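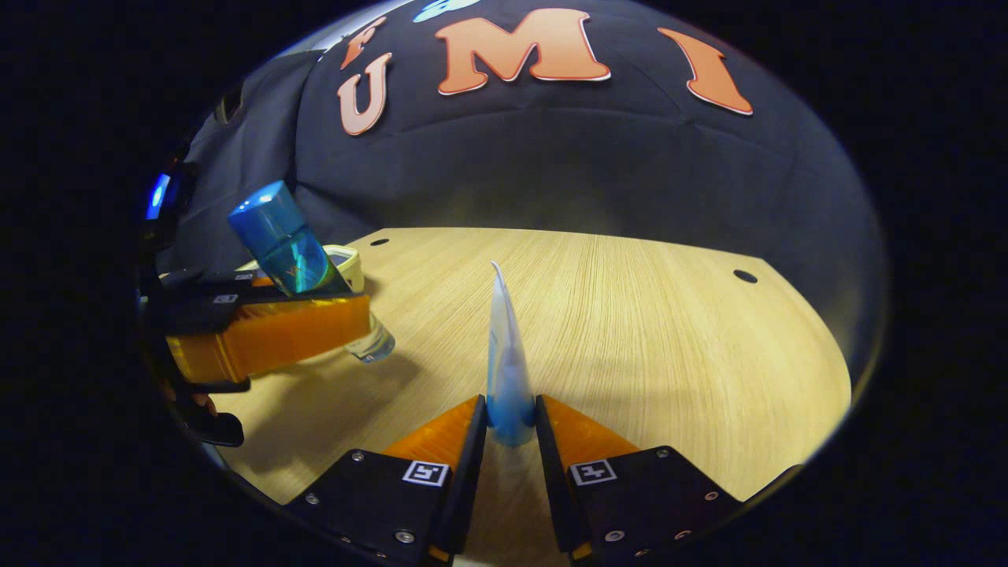 My town council paid a consulting firm called Rostidier for a study of parking prices, and I read it, all 64 pages, including the appendix where the numbers go to be left alone.

The finding that made the local news was that downtown shops did better on blocks with cheaper meters. So the council wants cheaper meters. I like cheap parking as much as the next person with a car and a bad attitude, but I'd like to raise a small objection on behalf of arithmetic.

The blocks with cheap meters are the ones by the new supermarket. The blocks with expensive meters are the ones by the county courthouse, where people arrive in a poor mood and leave in a worse one. I can think of reasons a gift shop might struggle there that have nothing to do with quarters.

The report does mention this. On page 41 it says location effects "may warrant further attention." That is consultant for "we noticed and went to lunch."

Rin Sakai, who taught me statistics years ago and still returns my emails, wrote back that the sample was her bigger worry. The firm surveyed 123 shops and heard back from 64. Shops that had closed, she pointed out, are notoriously slow to fill in a form.

I don't think anyone cheated. A number came back pointing the way most of the council was already walking, and at that point curiosity tends to get expensive.

A better test would be dull and cheap. Pick 4 blocks, change the meters on two of them in January, leave the others alone, and look again in the fall. It won't settle everything, but it would at least be about our meters - and the courthouse could go on ruining people's afternoons on both sides of the comparison.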